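Lay the case down, and give every part a place

Most guides to stripping a desktop computer start with the screwdriver. I would start with the table. The order in which parts come out of a tower is largely fixed by the case maker. Where they go next is left to the person doing the work, and in my experience more parts are damaged there than in the socket.

I refurbish office towers for resale, 473 of them at last count, nearly all from two clearance lots bought through Lerusard and Odard. For the first year I worked with the case upright and put the parts on a cloth. Both habits were wrong. An upright board has to be worked from the side, and a memory module pulled sideways tends to leave its slot one end first. With the case on its side, the pull is vertical and the load on both ends of the slot is equal.
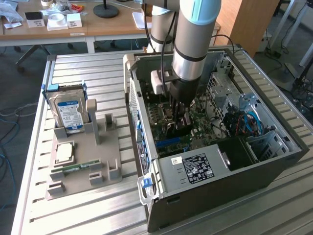 The cloth was the worse habit. A processor set down on fabric can be turned over, slid under something else or picked up by the wrong edges. A square pocket cut to the size of the chip allows one resting position, with the heat spreader up. A long groove does the same for a memory module. The 3.5-inch drive should stand in a slot, since a drive lying flat takes up bench area and invites stacking.

The usual objection is cost. Le Goff, a two-bench shop that I supply, holds that a printed fixture suits one chassis family and is scrap when the next lot arrives. That is true of fixtures for cases. It is much less true of fixtures for parts, because drive and module dimensions change slowly. My plate was drawn in May for the Peltia lot and has been altered once, to widen a slot.

A second objection is that cables defeat any layout. SATA leads do get in the way, and I have no fixture for them. I leave them looped through the drive cage until the board is clear.

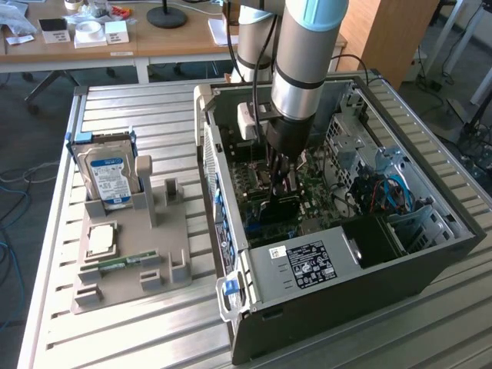 Tower on its side on the slotted table, with the drive, CPU and RAM module in the fixture at left.

A full strip now takes me 14 minutes. I would accept a slower figure for the same layout. An empty pocket shows at once which part is still in the case, and a cloth gives no such indication.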